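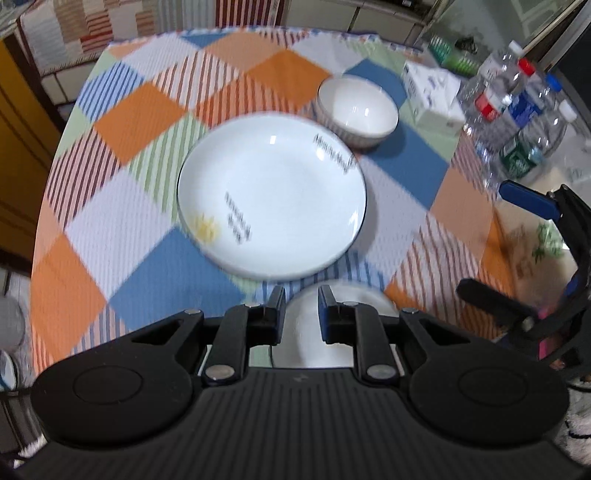

My sister's view is that a person who can't cook rice without an app has no business hosting dinner, and she gave it to me over the phone at 4 on Saturday, while I was waiting for the app to finish updating.

I should back up. In January I signed up for Wesivar, a meal planning service that promised to take the thinking out of supper. I was doing very little thinking about supper as it was, but they had a free trial. You tell it what you like and it builds you a week of dinners. I said I liked soup. It gave me soup for nine days, including one called Harvest Reset that was mostly celery.

So I switched to Carance, which has 443 recipes and the opinion that I should own a mandoline. Every recipe starts with the story of somebody's summer. I scrolled so far down one of them looking for the oven temperature that I forgot what I was baking. (It was 400. It's always 400. I could have guessed and saved myself a trip to Tuscany.)

By spring I was paying for both, plus a grocery delivery plan from Trorkeo that swaps out anything they don't have. No leeks? Have a scented candle. I kept the candle. It's fine.

Anyway, the dinner. I'd invited people over on the strength of a braise that Carance says needs 72 hours in the fridge, a detail it keeps in a note under the comments. I found it that afternoon, with guests due at seven. My sister laughed for a while and then told me to make the chicken and rice our mother used to make, which has five things in it and no backstory.

I made that. I burned the bottom of the rice a little and two people asked for the burned part, so I'm calling it a technique.

I've canceled Wesivar. I tried to cancel Carance too, but it wants me to fill out a survey about my relationship with food first, and I'm still on page two.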